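Why I still pay a person to clean my home

When I moved to Skerlow, I believed that cleaning is a thing every adult must do alone. My mother cleaned, my grandmother cleaned, and to pay a stranger for it was almost a shame. I have changed my opinion, and I would like to explain how.

In May I counted the hours. My flat is small, but with the windows, the oven and the bathroom tiles I was giving most of every Saturday to it. Then I asked two companies for a price. The first, Zaltico, sent me a form with 20 questions and, after 7 days, an offer I could not understand. There was a "base visit", a "room supplement" and a charge for travel, although their office is two streets from me. The second was Napaporn Thepsuriya, who works by herself. She came, looked at the rooms, opened the oven and told me one price. 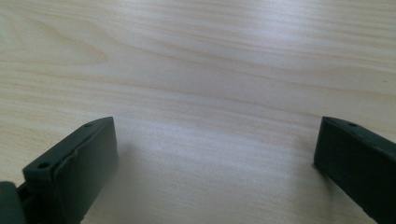

I think this is the main problem of the trade today. The big firms sell packages, and a package is made for a home which does not exist. In mine, the carpets need little and the kitchen needs a lot. Why should I pay for the same treatment in both?

My friend Zlata Semeniuk does not agree with me. She says that a company has insurance, and if the cleaner is ill they will send another one. She is right about this, and I had to wait one time when Napaporn had a fever. But Zlata once paid 393 for a deep clean before she left her old flat, and the landlord still found grease behind the cooker. She wrote to the company for weeks – each time a different person answered.

I prefer to telephone the same person who held the sponge. If something is forgotten, I say it, and the next visit she begins there. For this I accept the small risk, and I have my Saturdays again.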